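Basta Blocks: Progress Report to the Athumani Fund
Submitted by Nyokabi Massawe, Madstead
May 13, 2024

Where we are

The grant bought us one year to make a set of stacking blocks that a preschool can own for longer than it owns a goldfish. Since January we have used up two paint recipes, one supplier and most of my patience with the color gray. We have also arrived at a block I would put my name on, should anyone ask me to put my name on a block.

The set is now down to two families. The gray cubes are the bases: big and plain on every face. The blue pieces are the small ones that go on them. I wanted yellow as well, and I still bring it up at meetings.

Of the 679 pieces ordered from Hareck, 576 passed inspection. The other 103 were returned with a letter I rewrote until it was polite. Most of the rejects had corners you could open mail with. Hareck has agreed to replace them at no charge, in a tone suggesting this was the last time.

Size and color

Our original blue piece was nearly as wide as its base, and the pair looked like a filing cabinet. The smaller piece leaves a border of gray showing, so a child has something to aim at and some room to miss. We also settled on a strong royal blue after the paler shade vanished against the light tables most classrooms seem to own. I consider this the best decision in the report and would like it noted. 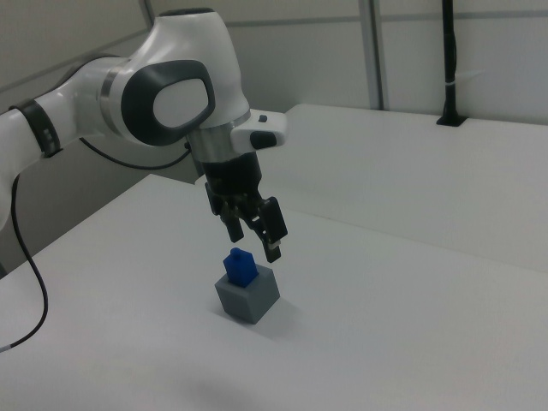
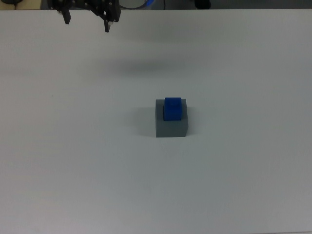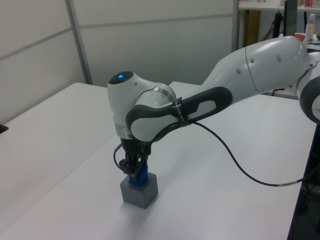
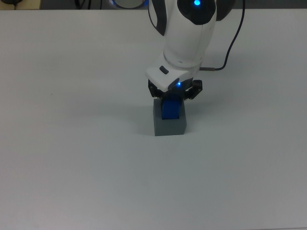

Blue on gray in the first three views, on the white tabletop.

What is still wrong

The gray. It is a fine gray on the sample card and a slightly different fine gray on every delivery. Teachers will not mind. I mind.

The storage box is also unfinished. The current version holds the full set if you pack it in one particular order, known to me and written on a sticky note. A three-year-old will not be consulting the note.

Money

We have spent 119 dollars more than planned on paint and 113 less than planned on shipping, which leaves us six dollars over. I have covered the six dollars and will be insufferable about it.

Next

Replacement pieces from Hareck, a box that closes, and one more round on the gray. After that the sets go to the Madstead classrooms for a full term of being dropped. I would like to keep two sets back for comparison, if the fund has no objection, and I will send the revised box drawing as soon as there is one worth sending.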